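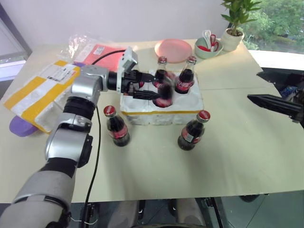
Figure 3. Glass cola bottles with red caps, some in a white foam crate with round recesses and two on the table in front of it.

4.2 Return Rates and Storage at Home

The second part of the study looked at what households do with deposit bottles between purchase and return. Earlier work on deposit programs has mostly used store records, which show when a bottle comes back but say little about the weeks before. We asked 200 households in the Nakpan district to keep a paper diary for 29 days. Each entry listed the drink bought, the container type, and the day the empty container left the home.

Containers were sorted into three groups: glass bottles sold one at a time, glass bottles sold in a carrier or crate, and plastic bottles. Figure 3 shows bottles of the general type counted in the glass groups. Cans were left out of the analysis, as the local program did not cover them at the time of the survey.

Households that bought glass in a carrier kept the empties longer but returned a larger share of them. Many wrote that they waited until the carrier was full. Single bottles followed a different pattern. They were returned quickly or not at all, and a good number ended up as vases, oil bottles, or water bottles in the refrigerator. One diary listed the same bottle 21 times as a container for fish sauce, and we counted it once.

Distance to the return point mattered less than we expected. Homes within walking distance of the Prorier market made more trips, but they carried fewer bottles each time. Homes farther out saved their empties for a weekly shopping trip, most often on Thursday, when the market stays open late. The totals for the two groups were close.

Storage space had a stronger effect. Apartments in the Isine blocks have narrow kitchens and no balcony, and residents there were the most likely to put glass out with the household trash. Several wrote that empty bottles drew ants. The deposit was rarely mentioned as too low in these diaries. The complaint was that there was no good place to keep the bottles.

We also recorded breakage. Of the bottles reported broken, 50 were single bottles and only a few came from carriers. This count depends on people remembering to write it down, and the true number is probably higher in both groups.

4.3 Limits of the Diary Method

Diaries were collected by hand in September and entered by Samran Tanasarn. Some pages were hard to read, and entries without a container type were dropped. Households that agreed to keep a diary may also be more careful about returns than their neighbors.

Last updated: September

Comments

altero_reader: Did you ask about rinsing? We rinse ours and have no ants.

K.: The Isine kitchens really are that small. Ours go under the bed.

glassman: Would like to see the carrier results split by household size.

Contact | Copyright Nakpan Household Waste Study | Back to top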